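We finished the cabinet door runs in simulation this week, so I'm writing up the method and the main result in a few posts. It's one result on one kind of task, so don't read too much into it.

The question was simple. If you train an arm to open doors only in simulated kitchens, does it help more to vary how the room looks, or to vary where the arm stands when it starts? Most of our earlier work did the first and mostly ignored the second.

We built the rooms in Hedix, our in-house scene generator. It picks a wall finish, a floor, a cabinet style and a handle style, then puts them together. It also sets the light. Nothing fancy, and the code is mostly lookup tables.

For this study we used 13 room layouts. Each one can be dressed in many finishes. The layout decides where the walls and the cabinets go, and the finish decides what the policy has to look past.

Mosaic walls turned out to be the hard ones. Small tiles in mixed colors put a lot of edges in the view, and small black handles don't stand out from that as well as you'd think. Plain painted walls were easy by comparison.

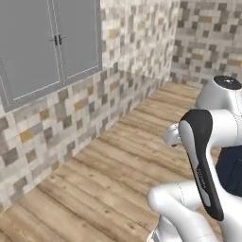
The start pose matters in a different way. If the base is a little farther along the wall, the same door needs a different reach, and the arm can end up blocking a good part of its own view. A policy that has only seen one start pose tends to replay the motion it knows and miss the handle to one side.

So we made two training sets of the same size, 1779 episodes each. Set A changes the finishes every episode and keeps the start pose fixed. Set B keeps a small group of finishes and moves the base every episode. Same demonstrator script, same network, same training time.

The network is the small version of Tillman, with camera images and joint angles in, and joint targets out. We did not tune it separately for either set. I know some people would have, but then you're comparing tuning budgets.

Testing was on 3573 new episodes, with finishes and start poses that neither set had used. An episode counts as a success if the door ends up open past a set angle and the arm hasn't hit the wall. A door that opens and swings back shut is a failure.

The policy trained on set B opened the door in 1681 of them. That's a bit under half. The set A policy did clearly worse, and most of its failures were at the reach, before the gripper touched anything.

When set B failed, it was usually at the pull. The gripper closed on the handle and then slipped off, or it dragged the door straight back and didn't follow the arc of the hinge. We had expected more failures from the busy walls than we got.

We also mixed the two, half the episodes from each, same total. That came out close to set B alone. I would not call it a difference until we've repeated it with more seeds — right now we have too few to say.

Some limits. The doors all swing on a vertical hinge, so this says nothing about drawers. The contact model is the default one in Skotby, the physics engine we use, and it's generous about friction. And every number in this thread is from simulation. We have not run any of it on a real arm yet.

One bug to own up to: an early version of the success check read the hinge angle one step before the episode ended. It let a few bad episodes through. We fixed it and reran every test, and the numbers here are from the rerun. If you saw the older plot in our group notes, please ignore it.

Next is the pull. We want to try adding wrist force as an input and see if that cuts down on the slipping. Drawers come after that, probably in June.

Layouts, configs and the test list will go up in the Pornex repo once I've cleaned up the file names. If you want to run your own policy on the same test list, reply here and I'll post when it's ready.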